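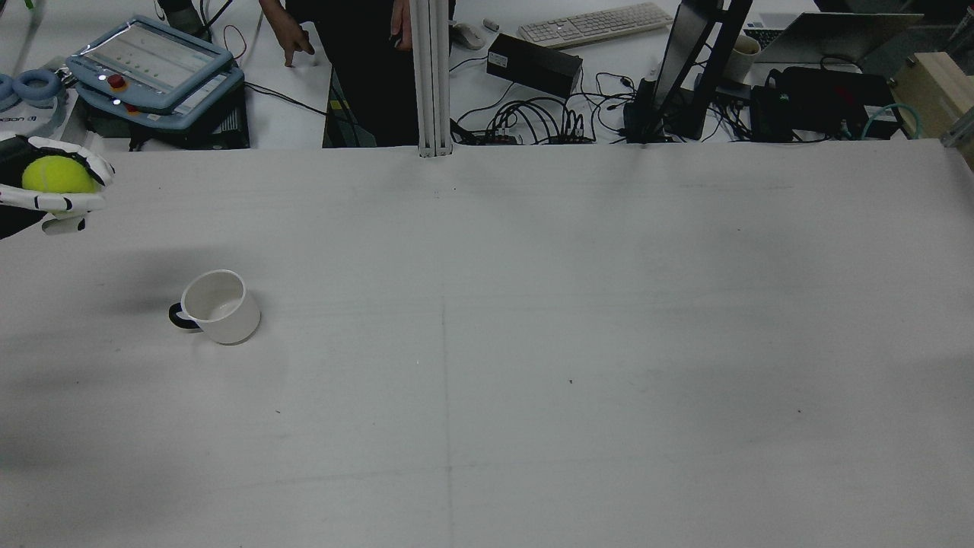 Figure 3. Tennis ball and white ceramic mug with black handle, on the tabletop.

Home Articles Authors Archive
Search this journal Go

4.2 The ball and mug pair

Of the 2559 placements in the Ruvwood list, 664 use a tennis ball and a mug. The pair was chosen by Ratih Tjoa after the first month of work, when it became clear that most pairs in the list were either very loose (a spoon in a bowl) or very tight (a lid on a jar). A ball in a mug falls in between. The ball has to be brought over the opening and let down close to the middle, and a felt surface drags on a glazed rim in a way that a smooth plastic ball does not.

A placement was scored as complete when the ball rested inside the mug and the mug was still upright. We did not score the direction of the handle or the side of the ball that ended up on top. A ball that sat on the rim without going in was scored as incomplete, even if it stayed there.

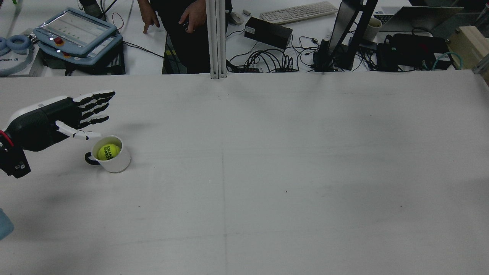
Figure 4. Ball resting in the mug. The ball fills most of the opening, and the printed words ROLAND GARROS can be read on it.

Two things about the mug matter more than we first thought. The handle takes up room on one side and makes that side harder to approach. The mug is also light when empty, so a ball that touches the rim off center can push it along the table or tip it. In February we tried a heavier mug from Clevirden for comparison. It moved less, but its opening was narrower and the ball would not go in at all, so it was left out.

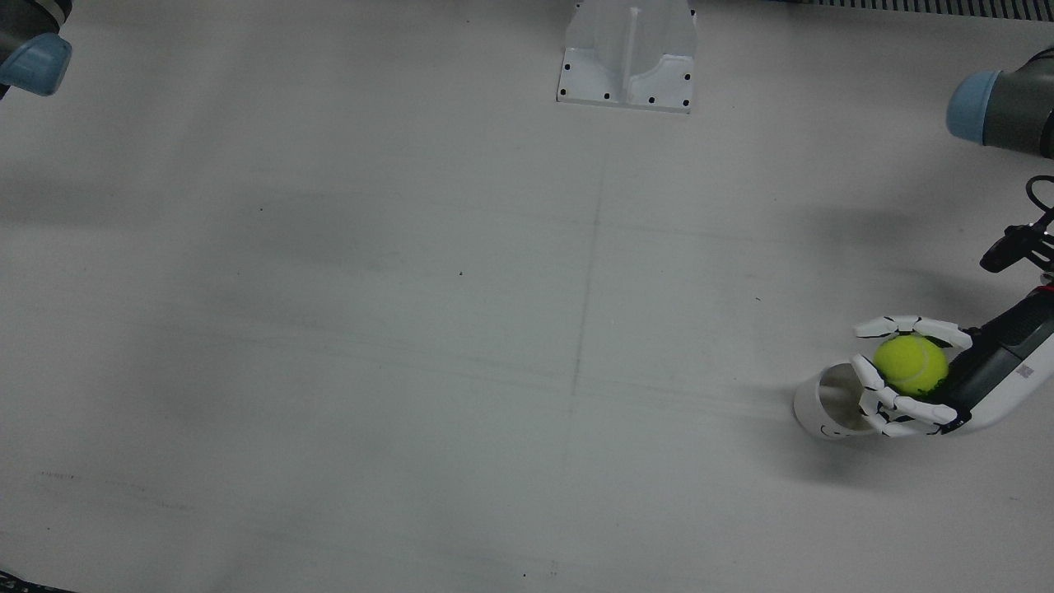

Does it matter which ball is used?
Mostly for the state of the felt. A worn ball is a little smaller and slides past the rim more easily, so we changed to a fresh ball after every 600 placements and kept the old ones out of the set.

The table was kept the same for all pairs. It is white and matte, and small objects can be picked out against it without much trouble. It also shows scuffs and specks, which we left alone between placements. A cloth cover was tried early on and dropped, as the mug caught on the folds. 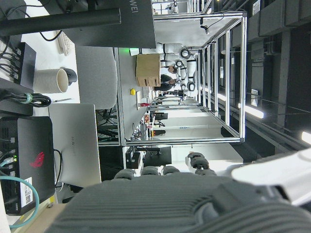 Other pairs were handled in the same room and under the same rules. Iolo Parri wrote the setting-out sheet, which gives a starting area for each object but no exact spot. We think this is closer to how a mug gets put down in a kitchen - somewhere near the person who wants it, with the handle pointing wherever it happens to point. The earlier Châu list used fixed marks on the table and held 1000 placements, all with rigid objects. Results for the two lists are set side by side in Section 5, with the felt and cloth items given their own rows.

This site uses cookies. Accept Manage settings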